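Report on a Visit to the Reltberg Box and Cabinet Works

Prepared for members of the Bideveck Regional Crafts Guild

Members of the Guild visited the Reltberg works on a Tuesday in November at the invitation of the manager, Mr. Gordon Sutherland. The party numbered 26 and travelled by coach from the Guild hall, arriving shortly before ten o'clock. The visit had been arranged by Ms. Chantal Friesen of the programme office, to whom the Guild records its thanks.

The works has occupied the same brick building beside the Todelgate canal since 1935. It was put up as a furniture shop and produced kitchen chairs and washstands for the surrounding district. Small boxes were at first a sideline, made from offcuts during the winter months when orders for chairs were slow. They now make up the greater part of production, and the chair shop has been given over to storage, packing and a small classroom.

Mr. Sutherland received the party in the front office and spoke briefly about the range. The current catalogue lists 368 items, including tea chests, sewing boxes, cutlery trays, stationery cases and several sizes of jewellery box. Many differ only in colour or in the arrangement of the divisions. Members were interested to learn that the arrangement of divisions brings in more correspondence from customers than any other matter. Some prefer a few large spaces and others a great many small ones, and the firm has long since given up trying to satisfy both with a single pattern.

The tour began in the timber store. Boards are stacked with spacers between them and left to settle before they are cut. The foreman, Mr. Lorne Turcotte, explained how each board is marked at one end with coloured chalk to show when it came in. He invited members to handle several pieces and to compare the weight of those recently received with those ready for use. The difference was evident to everyone who tried.

From the store the party moved to the cutting room, where ear protection was provided. Sides, bases and lids are cut in batches, and the thin strips for the divisions are slotted so that they cross and lock together without nails. Mr. Turcotte demonstrated the fitting of a set of divisions by hand. A strip that is too tight will bow the side of the box, and one that is too slack will rattle when the box is carried. Rejected strips are kept in a bin by the door and used to light the stove in the lunch room.

The finishing room was viewed through the doorway only, as staining was under way. Mr. Tuncay Akyol, who has charge of finishing, brought out a tray of sample blocks showing the colours offered. The reddish-brown shades have sold best for many years, although the paler finishes have gained ground lately. In answer to a question from the floor, he said that the inside of a box is finished before the divisions go in, and that the corners are touched up afterward with a fine brush.

Lunch was served at half past twelve. Soup, sandwiches and butter tarts were supplied by Shojaei Catering, and the arrangement was satisfactory in every respect, apart from a shortage of chairs, which caused some amusement in a former chair factory.

The afternoon was devoted to lidded boxes with a window, a type in which several members had expressed a particular interest. The lid is made as a wooden frame with a clear pane set into it, so that the contents may be seen while the box is closed. The hinges must be set with care, as a frame of this kind has little wood to hold a screw.
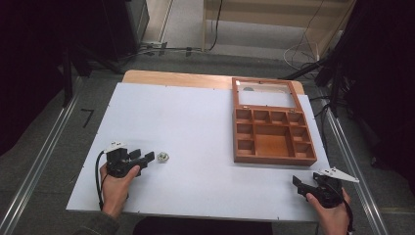 The pattern that drew the most discussion has eleven compartments: four small squares in a row, three small cells down each side, and one large space in the middle. The small cells are convenient for rings, buttons, beads or spare hardware, and the central space will take a folded chain or a watch. One member observed that the same layout would suit fishing tackle, and Mr. Sutherland made a note of the suggestion.

Mr. Khoa Chu then led a short session on sorting and care. He recommended that small metal pieces be kept apart from one another, as they will mark both each other and the wood. A box should be emptied before it is dusted, and a soft dry brush is to be preferred to a cloth for the corners. Liquid polish should not be put inside the compartments, where it collects along the divisions and is difficult to remove. The pane may be wiped with a barely damp cloth.

Members were afterward able to visit the seconds shelf, where boxes with minor faults are sold at a reduced price. Purchases were brisk. The Guild acquired 2 boxes for the teaching collection, and these may be borrowed by members on application to the programme office.

The party left at a quarter to four. Members who wish to join a further visit in the spring are asked to give their names to Ms. Friesen. Sturdy closed shoes are required in the cutting room, and parking at the canal side is limited.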